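### 3.2 Demonstration Collection

All demonstrations were given by remote control. The operator sat at a second table facing the workspace and moved two small leader arms, and the two follower arms copied their joint positions. The operator could see the workspace directly and was told not to watch the camera feeds. The task in this section is the basket task: one arm handles a woven basket, the other handles an orange object, and the object must end up inside the basket.
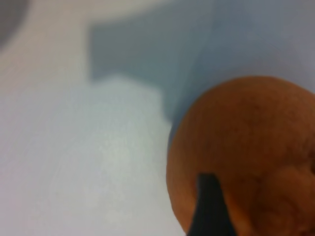
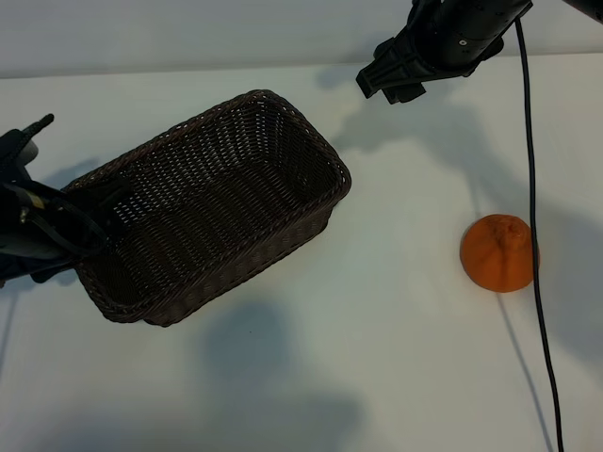
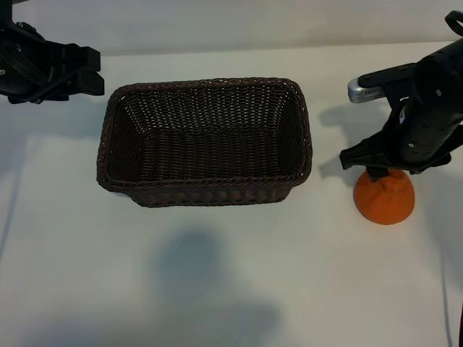

**Figure 4.** The basket task during remote-control demonstration. Top: wrist-level view. Middle and bottom: views of the workspace.

We recorded 1116 demonstrations at the Brakthorpe lab. Two operators shared the work. Eetu Oksanen had used leader arms for several years before the study, and Jacobus Botha had one afternoon of practice. We kept both because we wanted the data to include slow and uneven motion as well as clean motion. Botha's early demonstrations contain long pauses before each grasp, and we did not trim them.

Start positions were drawn from a printed list. Between demonstrations the operator reset the table by hand, placing the basket and the object by eye. We did not use a template under the basket, so the true start positions differ from the list by up to a few centimeters. Lighting was left as it was in the room, and shadows from the arms were not removed or corrected for in any view.

A demonstration was kept if the object was inside the basket at the end and both grippers had let go. Drops were allowed as long as the operator recovered without touching the table by hand. Under this rule, 582 demonstrations were kept for training. Most of the rejected ones failed at the basket, with the rim slipping out of the fingers during a lift. We had expected the object to be the harder part — it rolls when touched off center — but both operators learned to come down on it slowly, and few trials were lost that way.

We also tried teaching the same task by hand, with the operator holding the follower arms and moving them directly, following the procedure of the earlier Rullitwood study. This was easier to learn but gave worse data. The operator's hands and sleeves blocked the overhead view for much of each trial, and moving two arms at once took more force than one person could apply smoothly. We stopped after a short pilot and do not report results from it.

Joint positions, gripper openings and all camera views were saved with a shared clock. The policy described in Section 3.3 receives the camera views and the joint positions of both arms.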